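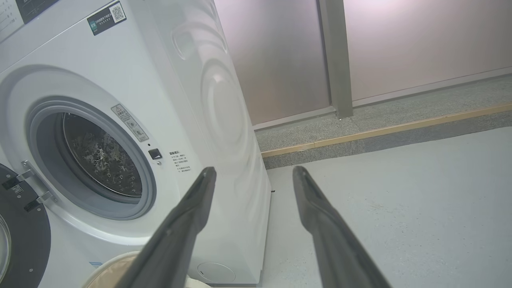 5 min read | 1,223 words with the linked readings

Home | Syllabus | Handouts | Office Hours | Writing Studio

Filed under: Academic Writing, First-Year Seminar

Week 4 handout: Paraphrase, and why your first try is usually too close

Coralie Baxter, Writing Studio

Welcome back, everybody! Last time we worked on quoting, and a lot of you asked the question I was hoping for: "If I change most of the words, is it mine?" So today is all paraphrase, my favorite topic of the whole term (yes, really).

A paraphrase gives somebody else's idea in your own words AND your own sentence shape. Most people get the first half fine. The second half is where the trouble starts.

Take this passage from the practice reading, the Undley essay on small-town newspapers:

"When a town loses its paper, the first thing to go is the dull news, the zoning notices and the school menus, and with it goes the habit of looking."

Here's a first try from a past section:

When a community loses its newspaper, the first thing to disappear is the boring news, like zoning notices and lunch menus, and the habit of looking disappears too.

Count the swaps if you like, but look at the skeleton. It's the same sentence wearing a different coat! We call this patchwriting, and it needs fixing even when there's a citation after it.

Now a second try, by the same student:

Undley argues that readers stop paying attention to local life once routine items, such as school menus, are no longer printed.

Much better. It starts from the effect and works back to the cause, it names the source, and it sounds like a person who has thought about the passage. I still get excited when I read that one.

How to do it

1. Read the passage twice. Close the book or the tab.
2. Tell the idea out loud to your partner.
3. Write down what you said, even if it's clumsy.
4. Open the source again and compare. Any run of words that matches gets quotation marks or gets rewritten.
5. Add the citation now, while the page number is in front of you.

Terms with no good substitute (zoning, photosynthesis, people's names) can stay as they are. Please don't go hunting in a thesaurus for "zoning."

In-class practice

Work in pairs on the Sisay passage, page 37. One of you paraphrases the first paragraph, the other takes the second, then trade and mark anything that follows the original too closely. If you finish early, try Rosari, which is harder because her sentences are so short. Short sentences leave you very little room to move!

For next class

Bring a draft of your source response, up to 1,000 words, with at least two paraphrases highlighted. Attach a copy of the original passages so your partner can check them. The full research paper isn't due until October, but these paragraphs can go straight into it.

Previous: Quoting Well | Next: Summary | Back to Handouts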